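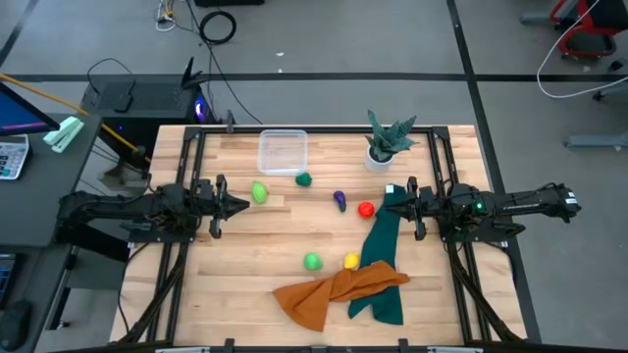
Tuesday, December 3, 2019. Second morning on the play-food set for Estamier, and I'm writing this with a cup of tea going cold beside me, so forgive the wandering. Constanza and I spent most of the first hour on color, which is the part I always think will take ten minutes. The trouble is the greens. We have the pear, which is a nice pale green, and then the lime, and with both of them out on the light wood you can see they need to sit well apart in the range or a small child will simply hand you whichever is closer. The purple of the eggplant is lovely next to the red tomato, though, and I wouldn't touch either of them. Zulema came by and said the same thing without my asking, so that's two of us!

The cloths are the other matter. Nest wants one in every box, to be a picnic blanket or a tablecloth or whatever the child decides, and we still have to choose between the dark green and the orange-brown. I had been all for the green (it hides stains, and anyone who has ever given a toddler a plum will know what I mean), but the greener pieces get a bit lost against it, and everything looks cheerful against the orange-brown, even rumpled up. Pascual says the green hems better. He would like it written down that he has said so more than once. Fine, Pascual, it's written down.

The tub: I still like it clear, and I still like it without a lid. Jomex quoted us for lids as well, and on a run of 2,905 sets it adds up to more than I want to spend on something that will be under a sofa by the weekend. Aldana disagrees, she thinks shops will want a closed box, and she may well be right, so I've asked her to call Tindgate and find out what they'd put on a shelf. If they say lid, we do lids, and I'll stop grumbling.

Weights, before I forget. The full set with tub and one cloth came to 950 grams on the bench scale, then 502 with the tub and cloth taken away. I'd like to do it again on the other scale, because the bench one was drifting last week and I don't quite trust it after lunch.

Still to do:
Try the lemon in a slightly warmer yellow, same shape.
Wash both cloths 6 times and see which one keeps its color (Zulema has offered her machine at home, bless her).
Ask Quansah whether the paint sheet they sent in June still holds for the purple.
Rub test on the tomato, dry cloth first and then damp.
Find the good tape measure. I had it on Monday and so did Constanza, and we each remember giving it to the other.

Nest is in tomorrow and will want to see the cloths side by side by the window, so leave them both out please.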